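Equipment planning for small manipulation cells

Equipment planning for a small manipulation cell is the process of choosing, costing and scheduling the purchase of a tabletop robot arm and everything it needs to do useful work. The term is mostly used in teaching labs, research groups and small workshops, where the whole cell is bought from one yearly budget. It covers the arm, the gripper, cameras, the work surface, mounting hardware, spare parts and the objects the robot will handle.

Scope

A plan normally begins with a task list. The task list sets the payload, the reach and the opening width of the gripper, and these three values rule out most of the arms on the market. Price is compared only among the models that remain. Plans that start with price often have to be redone when the first real object does not fit between the fingers.

The Gradmont worksheet, a two-page form used by several college labs, divides the budget into fixed items and wearing items. Fixed items are the arm, the controller and the table. Wearing items are finger pads, cables, fasteners and handled objects. The worksheet asks for a replacement interval for each wearing item and carries that cost through the second year.

Grippers and fingers
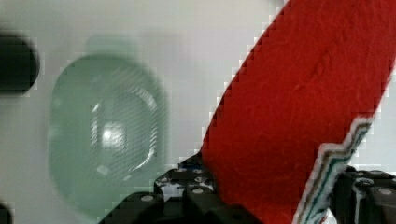 Two-finger parallel grippers are the usual first purchase, being cheaper than multi-finger hands and easier to repair. Their limits depend on the material to be held. Rigid parts of known size can be gripped with bare fingers, while cloth is less predictable and may fold or slide as the fingers close. Test items for this category should include fabric with some surface texture, such as a broad red strap with a felt-like face and a striped woven edge, pinched between the two fingers. Thin sheet fabric is a harder case and is usually listed separately. Fingers held on by screws can be replaced one at a time if the maker sells them singly, and the plan should record the screw size and the part number.

The Cino finger set, a common low-cost option, is sold in pairs at 219 dollars. Labs that run the gripper daily tend to order 2 sets with the arm, which avoids a second shipping charge. Soft pads are sold separately and are often left out of first-year budgets by mistake.

Cameras

A wrist camera moves with the gripper and shows the contact area closely. A fixed camera shows the whole table. Many cells use both, and the plan should include two mounts, two cables of the correct length and enough free ports on the computer. Cable length is measured along the arm at full extension, with slack left at each joint. Close focus distance matters more for a wrist camera than resolution does.

Work surface and handled objects

The surface should be plain, easy to wipe and firmly attached to the base of the arm. A pale surface gives good contrast with most objects but can produce glare under direct lamps. Holes for mounting or cable routing should be placed away from the main work area where possible, as small parts can catch in them.

Handled objects are chosen to vary in shape, stiffness and color. Cups, lids, bottles and soft toys are common because they are cheap and can be replaced locally.

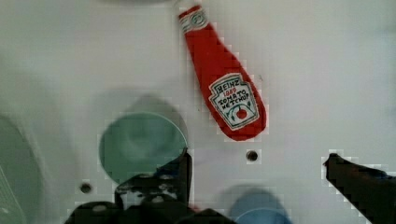
A set of household objects and toys can usually be put together for less than the cost of one spare finger set. The Tumurora course notes recommend a fixed allowance of 400 dollars for objects, storage bins and labels over the life of the cell. Duplicates of each object should be bought at the same time, since retail products change shape and packaging without notice.

Purchase timing

Orders are commonly placed in stages. The arm and controller have the longest lead time and are ordered first. The table is built while they are in transit. Fingers, pads and cameras follow once the mounting pattern has been confirmed from the supplier's drawing. Distributors such as Lau quote these stages on one order with separate delivery dates, which keeps the price fixed where a budget year closes in December.

See also

End effector
Lead time
Spare parts management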